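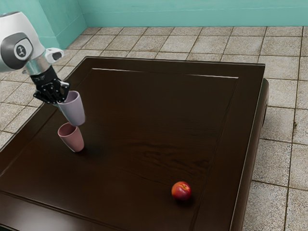

Call for Makers: Join the Zullwood Handmade Circle This June

4 min read

If you are the kind of person who saves ribbon from birthday presents, or who has a drawer full of buttons and a plan for every one of them, then please pull up a chair, because we would love to hear from you. The Zullwood Handmade Circle is looking for new participants for our summer season, and we have spaces for 6 makers who would like to spend the month of June crafting, chatting, and learning from each other (with plenty of snacks along the way).

For anyone who hasn't met us yet, we began at Marlina Kusuma's dining table, when she and Farah Hutapea decided to make all the paper garlands for a cousin's wedding and badly underestimated how long a garland needs to be for a church hall. They called in Shanti Tomar, Shanti called in her mother-in-law, and by the time the wedding was over they had gotten so used to seeing each other in the evenings that they simply kept going. We now meet in the back room at Parel, the fabric and notions store on the corner, where there is good light, a sink for the dyers, and a kettle that works if you hold the switch down.

What we're looking for

You don't need to be an expert, and you certainly don't need to sell your work or have a blog, although a few of us do both. We welcome paper folks, knitters, embroiderers, card makers, people who stamp things, people who sew things, and people who have only ever glued things but did it with love. This season we would be especially happy to meet somebody who knows block printing, as we have a lovely set of carved blocks and very little idea of how to stop the paint from smudging. Bookbinders too! Farah has been asking for a bookbinder for ages.

We do ask that you come to at least 4 of our evenings during the month, and that you are willing to show the rest of us one thing you know how to do. It can be small. Last summer one of our members taught us a single knot, and I have used it on every bracelet I've made since. If speaking in front of people makes you nervous, you can teach it sitting down, with one person on each side of you, and the rest of us will lean in.

What you'll be doing

The evenings start at 6 and run until people get tired. The first part is quiet time for your own project, whatever you happen to be in the middle of. After that we have our show-and-share, and then we work together on the season's group project, a big fabric calendar with a pocket for every holiday our families celebrate. We started making a list of those holidays and filled both sides of the sheet, so there is plenty of sewing to go around. If your family keeps a festival that isn't on there yet, please bring it with you, along with any stories about what you used to make for it as a child. My own favorite pocket so far is the one for the kite festival, which has a tail that goes all the way down to the hem.

Children aged 6 and up are welcome if they come with a grown-up, and there is a low table for them with felt, blunt scissors, and washable glue.

What we provide

Thread, basic papers, glue, needles, and cutting mats are all there for you to use, and Parel gives participants a discount on fabric for the month. Azlan Khoo looks after the tea and the sewing machines, in that order, and he can sort out most tension problems before your cup has cooled. There is no fee to take part. Please bring your own good scissors and put your name on them.

I should mention that this is not a paid position, although we do share the takings from our end-of-season table among everyone who puts something on it. You can also just keep what you make, or give it to your sister.

How to join in

Write us a short note telling us your name, what you like to make, and the one thing you might teach us. A picture of something you've made is nice to have, finished or not. You can leave your note in the yellow box by the register at Parel, or hand it to any of us if you run into us at the store. Please get it to us before the end of May. Trudy Kereama reads every note herself and will write back to you either way, usually on a card she has made, so do include a mailing address.

If we have more notes than chairs, we'll put your name down for the fall season and invite you to the open evening in the meantime, where you can meet everybody and have a go at the calendar.

We can't wait to meet you and see what's in your drawer of buttons.

Warmly,
Trudy, Marlina, Farah, Shanti, and Azlan

Love handmade? Sign up for our newsletter and get new projects in your inbox every month. You can unsubscribe at any time.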